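3.2 Care of the hand-held grippers

Most of what went wrong in our first weeks of fruit handling could be traced to the finger pads, so we would like to spend a little time on how we look after them, even though papers of this kind usually pass over such housekeeping. Each jaw carries a blue ridged pad, and the ridges do nearly all of the work on glossy skins. Plums are the hardest test we have found, being small, round and smooth, and we now use one as the first check after any service (Figure 4).
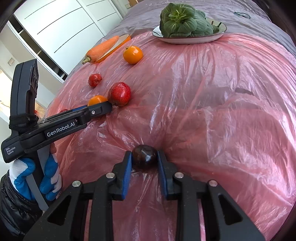 Figure 4. Plum held between the ridged pads, with a second hand-held gripper at left.

The routine itself is simple, and we owe most of it to the patience of Pushpa Rajput, who kept the workshop notebook through April. After every 100 grasps the pads are wiped with a damp cloth, dried, and looked at under a desk lamp for nicks between the ridges. After 25 such rounds they are replaced in pairs — never one alone, as a fresh pad facing a worn one tends to roll small fruit toward the older side. The screws on the jaw linkages are then checked by hand with a short driver. We learned to do this with the jaws open, which takes the load off the joints and makes a slack screw much easier to feel.

Once the plum check is passed we move on to larger pieces and watch how evenly the two pads meet the skin.
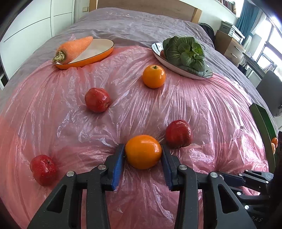
An uneven meeting usually means that one arm of the linkage has picked up some play, and in our notebook this accounted for most of the 112 adjustments made before the main trials began. Ayman Farah suggested that we open and close the jaws slowly on a soft foam ball before and after each adjustment, and we have kept the habit ever since. It costs a minute or two, and it has spared us a good many bruised apples.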